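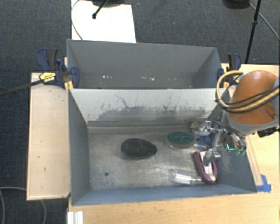
About Lesance

Lesance is a small language school on the second floor of the old Brunner building in Rimton, up the stairs beside the shoe repair shop. We teach Italian, German and French to grown-ups, mostly in the evenings, and we have been doing it long enough that a few of our first students now send us their children (and in one case, a mother-in-law).

The school began at Italo Zanetti's dining table. Italo had moved to Rimton for his wife's job and was teaching a neighbor enough Italian to get through a cousin's wedding in Bari. The neighbor told her book club, the book club told everyone else, and by November there were more people than chairs. A friend introduced him to Severin Wallner, who had taught German in high schools for 18 years and was looking for something with fewer hall passes. They signed the lease together the next spring, painted the rooms themselves in a yellow that neither of them will now admit to choosing, and opened with three classes.

We've grown since then, though we have tried to do it slowly. Last year 78 people studied with us, some for a single term and some for the whole year. Classes are small, usually eight or nine people, and meet once a week for 15 weeks. Beginners are very welcome, and so are people who studied a language decades ago and are sure they have forgotten all of it. You will be surprised how much comes back once you are asking someone to pass the bread.

Our teaching is built on talking. There is grammar, of course — Severin would not let us leave it out, and he has strong feelings about the dative — but you'll be speaking from the first evening, even if all you can say is your name and what you had for lunch. We don't give grades. We do give homework, and we try to make it the sort of thing you might enjoy doing with a cup of coffee, like writing a postcard or listening to a song and catching whatever words you can.

The lending library is in the front room, with around 710 books, most of them given by students and friends of the school. You'll find novels, cookbooks, a great many mysteries, and a shelf of picture books that the adult beginners borrow more often than the children do. Anyone enrolled in a class may take home two at a time.

On the first Sunday of the month we put on a long lunch, open to students past and present. Everybody brings a dish, and the tables are divided by language, although people wander once dessert comes out.

Beminus, our evening choir, grew out of those lunches. It sings in all three languages and does not hold auditions.

If you would like to visit a class before signing up, please call or stop by any weekday after four. Ring the upper bell, and give us a minute to get down the stairs.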